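4.3 Label placement and read rate

Cartons were coded at the Makley line before filling and read again at the Mavescombe depot. Each of the 32 pallets carried a parent code to which the carton codes were linked.
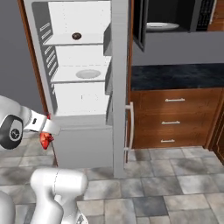 Reads were taken at 3 heights on the dock door. Of 865 cartons, all but 6 were matched to their parent code at the first pass. The unmatched cartons had labels folded over the lower flap.

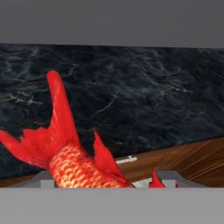
Figure 4. Simulated handling view with toy fish between the gripper fingers.

Nadar and Lobo place the label on the long side panel, clear of the tape. We kept to that position for the second run in June, with the Idness reader left at its factory settings. Returns were logged under a separate event type and are treated in Section 5.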